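**FOR RELEASE 27/07/2023**

# Gesitz publishes good practice code for hand-held gripper demonstration work

Gesitz has released the first edition of its Code of Practice for Hand-Held Gripper Demonstration, a 62-page document setting out minimum requirements for sites where people record manipulation tasks using hand-held grippers. The code applies to shared offices, training rooms and similar indoor spaces. It does not apply to fixed robot cells, which remain subject to existing machinery safety standards and site-specific risk assessments.

The code was drafted with the integrator Holmgren and the software firm Indico. A consultation draft was circulated in May and drew 490 written comments, most of them directed at the clauses on cable management, operator hours and bystander privacy.

"Much of what we received concerned ordinary workplace matters," said Nestor Talavera, technical lead for standards at Gesitz. "Operators asked how long a session should run, where the cable goes and who is allowed to walk behind the table. The draft gave two of those a single line each. They now have their own clauses."

## Scope and structure

The code is organised in five parts: workspace, equipment, operator welfare, task records and privacy. Mandatory provisions are marked "shall" and recommendations are marked "should". A site claiming conformity must meet every mandatory provision in all five parts. Partial claims are not recognised.

**Part 1, Workspace.** Each workstation shall have a defined task area, recorded on a site plan. Items not used in the current task should be moved clear of the task area before recording begins. Where two or more operators share a table, the site shall nominate a coordinator, and operators shall agree on the order of handling before any object is placed. Chairs not in use should be pushed in or moved away from the operator's standing position.

**Part 2, Equipment.** Jaws and jaw caps shall be inspected at the start of each shift for cracks, looseness and contamination. Tethered grippers shall be assessed for snagging and trip hazards, including where a cable passes over the edge of a work surface. Cables crossing a walkway shall be covered or rerouted. Any gripper dropped from table height or above shall be withdrawn until it has been re-inspected and its calibration confirmed.

**Part 3, Operator welfare.** Sites shall set a maximum continuous recording period and include it in the written work instruction. The code does not prescribe a single figure — consultation responses varied too widely to support one — but Annex B contains a worksheet for calculating a limit from gripper mass, grip force and repetition rate. Left-handed and right-handed use shall both be accommodated.

**Part 4, Task records.** Every recording shall be traceable to a task description, an equipment serial number and a software version. Failed attempts shall be labelled and retained for the period stated in the project plan. Tasks involving wiping, folding or other handling of cloth against a hard surface are treated separately in Annex C, which covers contact pressure and the protection of screens and coated finishes.

**Part 5, Privacy.** People who may be recorded in the background shall be notified before work starts. Sites shall display a notice at each entrance to the area and shall maintain a procedure for removing footage on request. Screens and documents within view should be cleared of personal or confidential information.

## Trial application

The draft provisions were applied over the consultation period at the Lestska demonstration site, an open-plan office used for tabletop tasks. The trial led to changes in Parts 1 and 2. The cable clause was rewritten after operators reported that the original wording assumed floor-level routing only.

"The earlier text was modelled on bench robots, where the cable stays put," said Tuva Fjeld, operations manager at Lestska. "A hand-held unit moves with the operator's arm, so the check has to cover the full reach of the task. We also asked for the inspection sheet to be cut to one page, and that was adopted."

## Availability and review

The code is available in electronic form at no cost from Gesitz. Printed copies may be ordered through Holmgren. Indico will supply a record template conforming to Part 4 as a separate download.

Organisations that recognise the consultation draft in their contracts are advised to update the reference to the first edition. Clause numbering in Parts 1, 2 and 5 has changed, and a table of correspondence is provided in Annex D. Comments on the first edition may be submitted to the Gesitz standards desk using the form in Annex E.

**Media enquiries:** Gesitz standards desk, attention Nestor Talavera

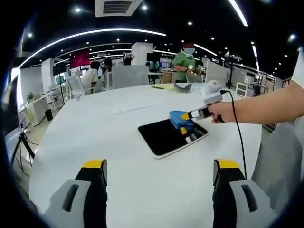
*Hand-held grippers in use at a shared table, with a cloth held against a tablet.*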